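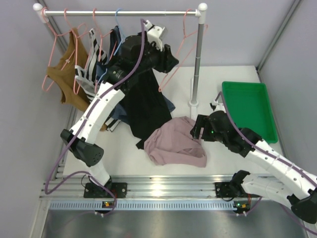
Four pink hangers and a light blue one on the small rack.

Hi Svatopluk, and hello to everyone at Ridine who reads these after you do!

So, October. It was a good one, busier than I'd planned for, and I'm writing this with a cold cup of tea next to me because the doors only closed at 6:30 and I wanted to get it down while it's fresh.

The headline is that the Zadton clothing swap took in 1124 pieces this month and 171 people came through to pick something out. Coats went first, as you'd expect once the mornings turn, and then kids' boots, which we never have enough of. If anyone on your side knows a shoe store clearing out last winter's stock, please send them my way. I'm serious, I'll drive over myself.

You asked last time how the school table was going. We set aside 141 pieces for it (mostly plain pants and sweaters, a few gym bags) and I think we can go bigger next fall. Parents liked being able to come before work, so the early opening at 7:30 is staying. I wasn't sure about that one, I'll admit — I am not a morning person — but the line on the first day settled it.

The mending evenings are the part I'm happiest about. We had 40 sign-ups and had to split the group in two, with zippers and buttons in one room and hems in the other. People brought their own things as well as pieces from the swap, which I decided to allow even though it isn't strictly in the plan you approved. Let me know if that's a problem. I'd like to keep it, as it's what gets folks in the door, and half of them go home with something from the tables too.

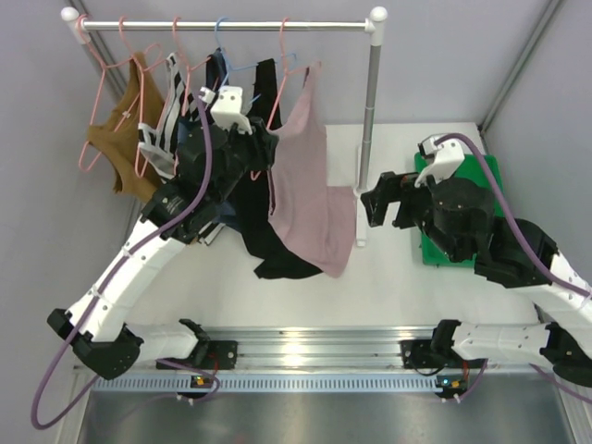
Tops and other garments at the rack, including a mustard-brown sleeveless one and a black-and-white stripe.

Now the less fun stuff. The Rukusell van was in the shop for most of a week and we lost two pickups over it. The repair came out of the transport line, so that line is tight until the new year. Michalík has offered to lend us a trailer for the big December collection, and I've said yes, pending insurance. I also still owe you the revised storage quote. The first one left out heating, and I don't want to put wool in a damp unit all winter, so I sent it back.

Sorting is slow too. We keep getting bags with no sizes marked and everything has to be held up and guessed at. I'm going to try a simple tag at drop-off with size, season and whether it needs mending, and I'll tell you next month if people fill it in.

Coming up: the winter coat drive, a second round of mending, and a try at a men's section that's more than one sad shelf. I'd also like to move the leftover curtain money into thread and needles if you're okay with it. Just drop me a line and I'll update the budget sheet.

Thanks again for the support, and for answering my emails so fast!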